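# How to Use a Barta Coupon Code on Your First Order

Wednesday, December 29, 2021
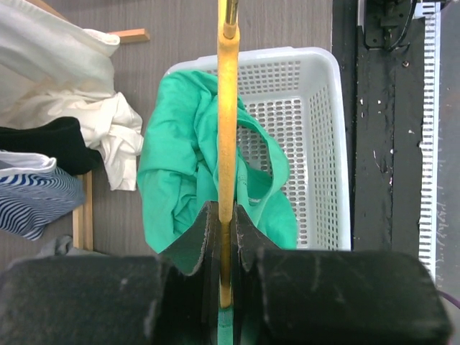
*Yellow rod with a brass-colored tip, black gripper fingers at the bottom*

Barta is giving new customers 300 off any order of 400 or more until the end of January. The discount is not applied automatically, so you need to enter the code yourself before you pay. Follow the steps below.

1. Go to the Barta site and click Sign Up. If you already have an account, the code will not work, even if you never bought anything with it.

2. Enter your name, email and mobile number. A one-time password comes by text message. Type it in within 5 minutes or you will have to request a new one.

3. Add your items to the cart. The total must reach 400 before shipping. Gift cards and items sold by Fusside do not count toward the minimum - look for the seller name under the price.

4. Open the cart and click "Have a coupon?" under the order total. On the phone app this link is at the bottom of the page and you have to scroll for it.

5. Type the code from your welcome email and click Apply. The code is in capital letters with no spaces. If you copy and paste it, check that you did not pick up a blank space at the end.

6. Check the new total, then choose how to pay. Cards and Amov wallet are both accepted. Cash on delivery cancels the coupon.

## If the code is rejected

- Empty the cart and add the items again. Old carts sometimes keep the old price.
- Log out, log back in and try once more.
- Look at the delivery address. Only 2 new accounts are allowed per address, and the third one gets an "invalid coupon" message.

If you return part of the order and what is left drops under 400, Barta takes the discount back out of your refund. Exchanges for another size are fine.

The coupon can't be combined with the Testix cashback offer. Pick one. For an order close to the minimum the coupon saves more, and for large orders you should work out both before paying.

Posted by Szymon Borkowska in Coupons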